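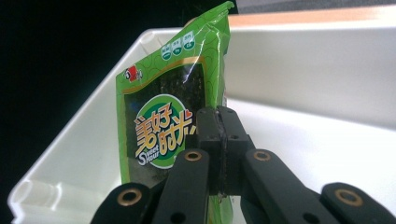 What is changing at the Follham ski area this winter?
The resort is opening a week-long après program at its base village, with daytime events at the mid-mountain lodge and evening events in the town square.

Category: News / Winter Events & Travel

Plinham, the hospitality operator responsible for the Follham base village, has confirmed the schedule and access terms for its winter program. The program is delivered with the events firm Vusavar and uses three venues: the Bíró Lodge at mid-mountain, the base terrace and the town square.

Daytime sessions at the Bíró Lodge start at 11 a.m. and close before the last downhill gondola. Entry is included with a valid lift ticket. Foot passengers need a separate gondola pass, sold at the lower station only. The base terrace opens at 3 p.m. with recorded music, heated seating and a ski check.

Evening concerts in the town square begin at 6 p.m. Capacity is set at 2000 per evening, and admission is by wristband. A total of 3784 wristbands has been set aside for guests staying in participating hotels. The remainder will be released through the Plinham booking page. Wristbands are valid for one named evening and cannot be moved to another date.

"The main change is the separation of ski access and concert access," said Lovisa Sandberg, head of operations at Plinham. "Guests who do not ski can attend the evening program without buying a lift product."

Shuttle service between the hotels and the square will run until midnight. Parking at the lower station closes to new arrivals at 5 p.m. – drivers arriving later will be directed to the north lot.

Rozália Barta, program manager at Vusavar, said the concert lineup will be published in two parts. "The opening acts are confirmed. The closing evening is still under contract," she said.

In the event of high wind, lodge sessions will move to the base terrace. Concert wristbands are refundable only if an evening is canceled in full. Refund requests will be accepted through the end of May.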